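Section 4: Loading Labels and Printing Your First Sheet

By now your Nullby label printer should be plugged in, sitting level, and showing a steady green light. If the light is still blinking, give it another minute or so – it likes to take its time on the first start, and there's no harm in letting it.

1. Press the two gray tabs on the sides and lift the lid until it clicks and stays up by itself.

2. Take the roll out of its wrapper and peel off the strip of tape holding the loose end. The starter roll has 500 labels on it, which will keep most small stockrooms going for a good long while.

3. Drop the roll onto the spindle so the labels feed from the bottom, with the shiny side facing you. (Plenty of us have put it in the other way around, and all you get is a blank label.)

4. Slide the two guides in until they just touch the paper.

CAUTION: Don't squeeze the guides tight. Labels that are pinched will wander to one side and can peel off inside the printer.

5. Pull the end of the paper out past the cutter, close the lid, and press Feed once. One blank label should come out and stop neatly at the edge.

6. On your computer, open the Vurkville program and choose New Sheet. Type a name for the shelf or bin, then a number if you use them. You can fit 26 letters on the top line, spaces included, before the print starts to shrink.

7. Click Print Test and hold the label at arm's length. If you can read it comfortably, so can the person on the ladder!

NOTE: If the print looks pale, go to Settings, then Darkness, and raise it one step at a time. The scale runs up to 16, but please stay below the top few steps for everyday work, as they wear the print head down faster.

Wipe a bin or shelf edge with a dry cloth before you stick anything on it, and press the label down from the middle outward. Once you're happy with your first one, save the sheet and go on to Section 5, where we'll set up colors for each aisle.
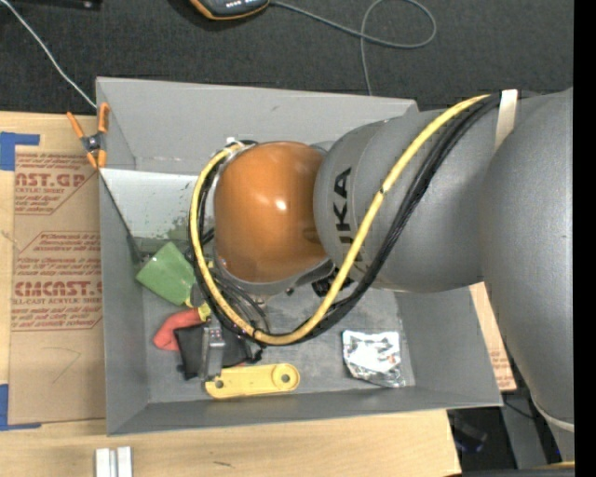
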